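Bench notebook, Hendero parts board
April, started 9:40

Second version of the board is on the table. The first one went back to the print room because the pockets came out tight on one side and the discs had to be forced. Dusari sent the new panel with the corners left square, so the edges need a pass with fine paper before anyone carries it around. Did the two long sides this morning, short sides still to do.

Printed the replacement parts overnight in the same blue as before. Total in the tray is 131 pieces, counting the spares and the ones from the Galang batch. Went through them with the calipers for an hour. Eight were out of tolerance, all pegs, all too fat at the base where the first layer spread. Set those in the jar by the sink. They can be sanded and used for practice but should not go back in the tray.

Cleaned the holes by hand with a round file. A quarter turn is enough. Going further opens the hole and the peg leans, as it did on the first board.

Black curtain is up along the back. The table got wiped with a damp cloth and left to dry before the board went down, long side running away from the near edge.

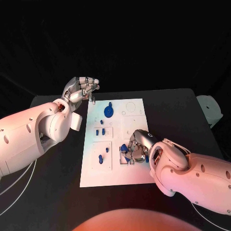
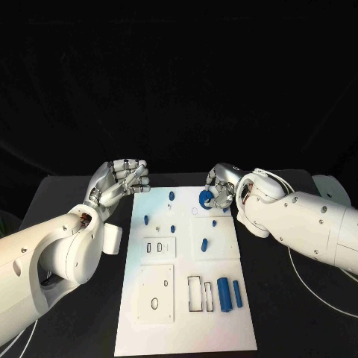
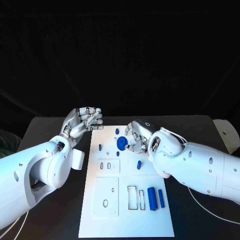
Blue parts on the white board, dark table.

The color choice was argued over last month and I still think it was right. The gray set disappeared against the table as soon as one rolled off, and the white set was hopeless on a white board. Blue shows up on both. The one complaint is that the filament marks easily and the discs get pale scratches from the file. Wipe with a dry cloth, no solvent — it leaves a haze.

11:15. Measured the discs again after filing. Center holes are good on almost 19 of every 20, better than the last lot. The bad ones have a lip on the underside that you can feel with a fingernail. Knife takes it off. Don't use the deburring tool, the blade is chipped and it gouges.

Screws: the short ones from the Hutik box fit, the long ones come through the back of the panel and scratch the table. Taped over the long ones in the drawer so they don't get mixed in again. Need another bag of short ones before the third board.

Afternoon. Tried felt pads under the corners. With pads the panel sits level but slides when pushed from the side. Without pads it stays where it is and rocks slightly, because the table has a dip near the middle. Went back to no pads. Thin rubber sheet might do both, there was a roll of it on the shelf above the saw, check if it is still there.

Layout sheet needs updating. It still has the old spacing between the pockets, and whoever cuts the third board from it will get the tight fit all over again. Marked it OLD in red for now.

To do:
Sand the short edges
Rubber sheet, cut to the panel size plus a little
Short screws
Redraw the layout with the new spacing
Reprint the eight pegs with the first layer turned down
Ask Dusari if the next panel can come with rounded corners

Parts tray goes back on the lower shelf with the lid on. Left the calipers on charge.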